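September 2007

I have been putting small things away for most of the month. It started with a shelf that came off the wall and turned into a longer job, and since a couple of people have asked what I ended up doing with all of it, I'm writing it down.

The shelf held jars. The jars held screws, buttons, game pieces, picture hooks, plastic caps, keys, and the loose blocks that used to live in a shoebox before the shoebox gave out. Two jars broke when the shelf came down. The rest went onto the floor in a laundry basket and stayed there for a week while I stepped around them.

Our house was built in 1916 and the walls are plaster, so I wasn't in a hurry to drill another hole. I called Wayne Oakley, who put up the shelf to begin with, and he said he would look at it after his vacation. In the meantime I decided to go through the basket.

**What I tried first**

The first thing I bought was a stack of clear boxes with snap lids, made by a company called Nanow. They look good in the store. At home I found that I don't open them. If a box has a lid, and another box is on top of it, I will set the thing I'm holding on top of the stack and leave it there. After three days I had a neat stack of boxes with a pile of junk on it.

Beryl Fothergill, who taught second grade for a long time, told me she never used a lid on anything she wanted children to put back. She had open trays on a low shelf with one kind of thing in each. I'm not a second grader but the reasoning seemed to apply. I returned two of the Nanow boxes and kept the others for Christmas hooks and fuses, things I only need once in a while.

The trays I settled on are white, with no top and low enough sides that you can get your whole hand in. I didn't get dividers. I had dividers in a kitchen drawer once and spent more time moving them than I did cooking.

**Sorting**

I sorted on a black tabletop and I recommend it if you have one. I used to dump everything out on the bedspread, which has a pattern, and I would find things in the folds a week later. Anything white shows up right away on black. Dark screws don't, so for those I put down a sheet of printer paper and worked on top of that.

My order went like this:

1. Take out anything broken and throw it away.
2. Take out anything that belongs in another room and walk it there right then.
3. Pull the biggest group out of what is left and give it a tray.
4. Do that again until you're down to odds and ends.
5. Put the odds and ends in one tray and stop.

Number five took me the longest to accept. I used to make a category for everything. I had an envelope labeled "hinges, small" with a single hinge in it.

The blocks were the easiest group. They are all white and close to the same shape, so there wasn't any deciding to do. Pick one up, put it in the tray, go back for the next one. I would save something like that for the end of an afternoon, when you don't want to think anymore.

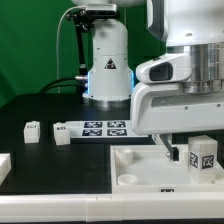
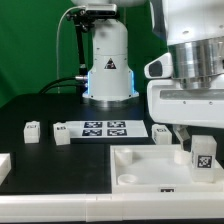
*White blocks out on the black tabletop, with the green behind.*

I've been asked if it matters how you put blocks away, and for most people it doesn't. You can drop them in. I like to set them down, partly for the noise and partly for the corners. A dented corner on a cube bothers me more than it should. If you set them in flat they also take up less room, and you can slide the tray under something low without one catching.

A few other things about blocks, while I'm on the subject:

- Spread them out before you start. When they're bunched together you go for one and knock the one beside it.
- Put the tray on the side of the hand you use. I had mine on the left for two days and kept reaching across myself.
- If they have printing on them, decide whether you want it facing up. I didn't decide, so I ended up turning them over later.
- Wipe them with a barely damp cloth. Don't use the scrubby side of the sponge, it dulls white surfaces.

**The rest of the basket**

Buttons went to Sewwandi Munshi, who sews and was glad to get them. She gave back a dozen that she said were not buttons. I have looked at them and I can't tell you what they are. They're in the odds and ends tray.

Keys were a bad afternoon. I tried every one in every lock in the house and found matches for three. One of the others has 1601 stamped on it and I have no memory of any door it could have opened. I've lived in two apartments and neither had that many floors. Darren Naylor says to throw out any key that hasn't been used in a year. I threw out most of them and kept that one, and I don't have a good argument for it.

Game pieces took two evenings. We have a dominoes set and a board game called Finora that my aunt sent from almost 200 miles away without the instructions, and both had drifted into the same jar. The dominoes are complete. Finora is short a pawn, and has been for as long as I can remember. We use a dried bean.

Screws I did by length and didn't bother with anything else. I know there are people who sort by thread and head. Malcolm Entwistle is one of them and he was disappointed in me. He came by, picked up my tray of short ones, stirred it with a finger, and put it back down without saying anything. He later emailed me the name of a cabinet he likes, the Aliyu, with little drawers all the way up. It costs $105. I'm going to hold off.

**Where it stands now**

The trays are on the bottom two shelves of the bookcase in the hall, where the phone books were. I thought I would miss the jars because you could see into them from the side, but you can see into a tray from the top and that's the direction I'm usually looking from.

I put masking tape on the front of each one with the contents written in marker. The tape from Ukau that I started with curled up at the ends after a few days, so I redid them with the plain kind from the hardware store. I printed in capital letters. My husband has put things back in the right place several times without asking me where they go — he never once did that with the jars.

It isn't finished. There is a coffee can of nails in the garage I haven't looked at, and I know there are more picture hooks in the desk because I keep hearing them roll when I open the drawer. I also have to figure out cords. Cords don't sit in a tray. They come up over the side and pull the next cord out with them. Beryl says toilet paper tubes, one cord to a tube, and I have started saving the tubes.

Wayne came and looked at the wall. He says the anchors were too short for plaster and he'll put the shelf back up with longer ones when he has a free morning. I told him there's no rush. I'd like to put books on it this time, or a plant, but I said the same thing in April when it went up the first time and I had jars on it by the weekend.

If anyone has a method for cords that doesn't involve tubes, leave it in the comments. Same if you know what has two holes in it, is brown, and is not a button.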